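The Horgan cooperative opened its grain store and seed office to growers on Wednesday, ahead of a vote on whether to let outside investors buy in. I went with two farmers from our valley who have money in the scheme and wanted to see what it had paid for.

Anatole Pruvost, who manages the site, took us through the drying shed first. Of the six bins, two were full and the rest had been swept out. He said members get 80 percent of the sale price on delivery and the balance after 30 days. One of the farmers with me said his balance from last season came late. Pruvost wrote his name down and said he would check.

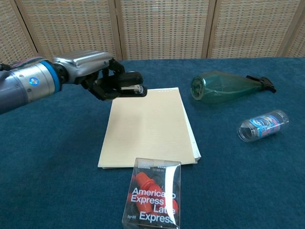
**Zustutbridge, February.** The talk after lunch was about shares. Vsevolod Kobzar of Zustholm, the firm advising on the offer, spoke for some 30 minutes and took questions. Members would be offered shares before anyone else, but he would not give a price. A woman from Iltov asked who would cover losses if the seed business had another poor year. Kobzar said the answer would be in the prospectus.

Copies of last year's accounts were available from the seed office on request. I asked for one and was told it would be mailed. The bus back to the valley left at 4:15, before the tour of the weighbridge.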